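Old office towers, strip or sell whole?
Saltley Tinkerers Board > Hardware > Second-hand and salvage

hlongwane_h
Offered a lot of ex-office Dell towers from a clearance place called Celero. They want 300 quid for the pallet. The advert says "ideal for refurbishment, huge profit potential" and I believe neither half of that. Has anyone here made money on these, or is it a slow way to fill a garage?

Sornico
Depends what's inside. If they have graphics cards and drives you'll get something back. If they've been stripped already you've bought metal boxes.

hlongwane_h
The seller says "mostly complete". I asked what mostly meant and he sent me the advert again.

fatima_hendricks
Then walk away. I bought a lot like that last September. Half had no memory, and one had a nest of old sticky notes where the drive should be. I'd also be wary of anyone telling you to strip them for parts. Parts sell one at a time, each wants its own padded bag and a trip to the post office, and then the buyer says it arrived dead.

Sornico
You can't put that on the machines though, you were selling drives without testing them.

fatima_hendricks
I tested them. The buyer tested them with a hammer as far as I could tell.

greasy_bench
Sell them whole. A working tower with Windows on it goes to somebody's nan within a week. A bag of bits goes nowhere.

Honeylyn Galang
Not convinced by "sell whole" either. People can get a small quiet box for the same money now and it doesn't take up half the desk. I do strip mine, but only for the bits I know will shift, and the rest goes for scrap. Order matters more than people let on. Drive out before anything else, and it gets labelled there and then with the number of the tower it came from. Then the graphics card. I leave the memory until I've decided about the board.

greasy_bench
Label it why? A drive's a drive.

Honeylyn Galang
So that when one turns out to be full of someone's payroll I know which firm to ring. Also so I know which ones have been wiped. You do wipe them?

greasy_bench
Yes, I wipe them.

hlongwane_h
What sort of state are yours in when they come in, Honeylyn? I keep seeing "complete" towers that turn out to have no processor.

Honeylyn Galang
All sorts, which is why I won't buy on a description. Get the side open and lay the thing down flat so you can see the board properly. Don't stand there peering in with a torch and a seller breathing on you. 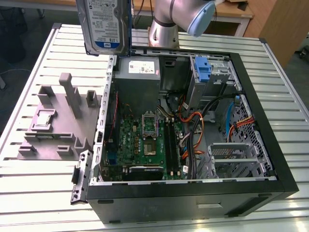

The processor socket is the first thing I check. Load plate up and nothing under it means somebody has had the best bit already, and I knock the price down whatever else is left. A 1TB hard drive doesn't make up for it. People get excited about those and they're big slow lumps by today's standards. Same with an NVIDIA card, the badge tells you very little, so get the model before you get your wallet out.

Sornico
1TB is fine for backups. I'd have it.

Honeylyn Galang
You'd have anything. Check the hours on it first. Some of these have been running since the office carpet went down.

fatima_hendricks
Seconded on the hours. One of mine had 2,332 on it, which is nothing, and it still clicked like a cricket. So I don't fully trust the number either.

hlongwane_h
Right. Would anyone pay 300 for the pallet without seeing inside?

greasy_bench
200 and only if he opens 2 of them in front of you — and you pick which.

Sornico
I'd go to 300 if they've all got power supplies in.

fatima_hendricks
A power supply is worth a sandwich.

hlongwane_h
Have offered 200 with an inspection. He says he has "other interest". I'll leave it there and see if the advert is still up next month.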